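Open day at Staniforth, Thu 14 November

I'd been meaning to get to one of these since August, when my sister came home raving about the scones. Staniforth opens its doors to the public twice a year, and you can wander through the upstairs rooms at your own pace. I paid my $5 at the door, got a paper wristband and was told I was visitor 227. Not bad for a drizzly morning!

Parking was a pain (try Plikley Street, the main lot was full by ten). Valentina Ledesma was leading the upstairs group and she clearly loves the place – she had a story for every doorknob.

My favourite stop was the sitting room. Big windows all down one side, and a huge navy braided rug that made me want to kick off my shoes and stay put. I've been hunting for one that colour for ages. And then there was the tea, standing up in a low wooden box like books on a shelf.

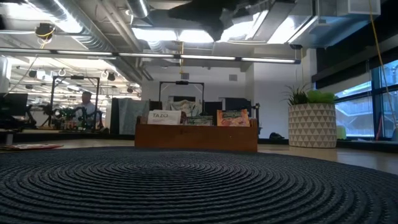

The tea box behind that gorgeous rug, with the patterned planter beside it.

I spotted a Tazo carton in there, next to a green package with leaves on it and a fruity-looking one in orange and green. I keep mine jammed in a drawer, so I came away with ideas. The planter got a lot of love from our group too. Grey triangles on white, spiky leaves out the top and a lime-green clump spilling over the side. Someone asked Valentina where it was from and she thought Otumport, but she wasn't certain.

There's a pale wooden table as well, and I'm a sucker for honey-coloured wood. A bright green plant in a white pot is all the decoration it needs. 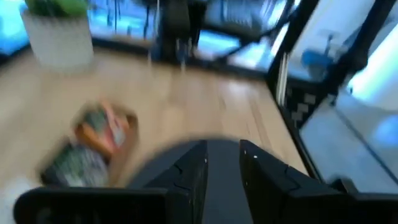
Two little packages on the table, near the potted plant.

We finished downstairs with a cuppa and the famous scones (my sister was right, go for the cheese ones). I bought a raffle ticket, number 3856, and the winner was 3374, so no hamper for me. Next open day is in autumn and I've already told Mum she's coming. Wear flat shoes, the stairs are steep.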